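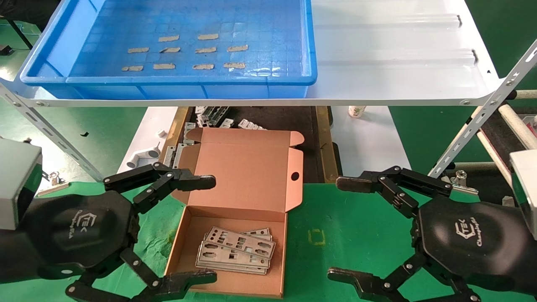

Gualtiero Palumbo writes that his station stopped twice in one morning with a plate half out of the box, and that on both occasions the operator reached in to free it before the arms had been isolated. He asks whether fault 963 on the Derska controller may be cleared from the panel, and whether the plate should be taken out first.

The plate comes out first, and only with the arms isolated. Fault 963 is a grip fault. It tells the operator that the fingers closed and did not reach the position expected of them. It says nothing of whether they are still pressing, and a hand that has stopped moving must be treated as one that may move again.

## Freeing a jammed plate

1. Press the stop button on the operator's side. The pause key on the panel does not count as a stop.
2. Turn the isolator to off, fit your own padlock and keep the key on your person.
3. Wait 50 seconds before opening the guard.
4. Put on cut-resistant gloves. Stamped plates have sharp edges, including around the cut-outs.
5. Support the plate from underneath, then ease the upper finger back by hand. Never pull the plate towards you.
6. Look over the finger joints for loose screws and bent links. If anything is out of line, leave the padlock on and call maintenance.
7. Close the guard, remove the padlock and restart at reduced speed.

Where a finger will not ease back by hand, do not lever it with a screwdriver. A station at Hurnberg lost a finger joint in this way in January, and the repair took longer than every jam of the previous season put together.

## Keeping jams from coming back

- Square up the stack. Plates lying in a box with their edges fanned at different angles are a common cause of a missed grip. Tap the stack level on the bench before it goes on the mat.
- Keep box lids and side flaps well clear of the path of the fingers. A strip of tape on the outside of a flap is usually enough.
- Replace any box whose walls have gone soft.
- Check the clips that hold the work mat at the start of each shift. A mat that has crept will shift everything standing on it, and the arms will go on reaching for the old place.
- Wipe oily plates before loading. Use a lint-free cloth, and no solvent near the finger joints.
- Put small offcuts and spare fittings back in their trays – a stray piece under a box will tilt it.

## Recording the fault

Enter every 963 in the station book, including those that clear at the first attempt. Note the time, which hand was affected and how the plate was lying. Two entries in the same shift mean that the station is taken out of use until it has been inspected. This rule applies at Workano and at Parisi alike, and a supervisor may not waive it.

Any cut, however slight, goes in the accident book as well. Questions about padlocks and spare keys should be sent to Dario Fontana.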